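# Robots at the parts bench
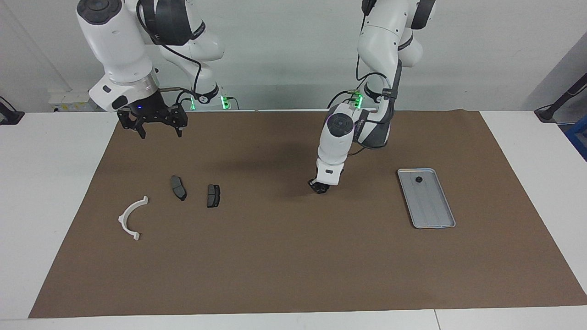

*Page last changed: 23 Jun 2018*

Brake pads are small, hard blocks that press against part of a wheel to slow a vehicle down. They wear away as they are used, so garages need new ones all the time. At the Grutitmont works in Ombridge, people sort brake pads and other parts before they are sent out. Two robot arms now do part of that job.

## What is a robot arm?

A robot arm is a machine with several stiff sections joined together. The joints let it bend and turn, a bit like your shoulder, elbow and wrist. Motors move the joints and a computer tells the motors how far to go.

The tool at the end is called a gripper. The grippers on this bench are black. Each works like a finger and thumb: it opens, goes down over a part, closes and lifts. One of the two in the picture is held open above the brown mat. The other is nearly closed and is right down by the mat.

## What are the parts on the mat?

The two dark grey pieces are brake pads. One is longer than the other. The white piece shaped like a letter C is plastic. The silver tray is metal and has a raised rim.

A person can tell these apart at once. A robot cannot do so until it has been given instructions for each shape. A curved part has to be held in a different place from a flat one, and a gripper that closes in the wrong place may push the part away.

## How was the work done before?

Every part was picked up by hand. Josefina Yáñez worked at the bench for three years. In one shift she could handle 1,000 parts. Each one was light, but the movement was always the same, and her wrists ached by the evening.

Sorting by hand has good points too. Josefina could feel a rough edge with her thumb and put that part aside. The arms do not feel edges in this way, so checking is still done by people.

## What do the people do now?

The jobs at the bench have changed.

- **Setting up.** Songül Tekin writes the instructions for the arms. There are 138 kinds of part on her list, and each kind needs its own instructions.
- **Checking.** Josefina inspects the sorted parts. She measures them and looks for cracks.
- **Repairing.** Vicente Aravena looks after the motors, cables and grippers. He switches the power off before he touches an arm.

Songül and Vicente had to go on a course in Zunbridge to learn this work. It lasted five weeks.

Fewer people are needed for picking up parts. Patricio Jara used to do that job and moved to the packing hall. He liked the bench better, where he could talk to the others. A change that helps one worker may not suit another, and a works has to talk to its staff about this before it brings in machines.

## Words to know

**Automation:** using machines to do work with less help from people.

**Gripper:** the part of a robot that takes hold of things.

**Joint:** a place where two sections meet and can move.

**Shift:** the hours a person works in one go.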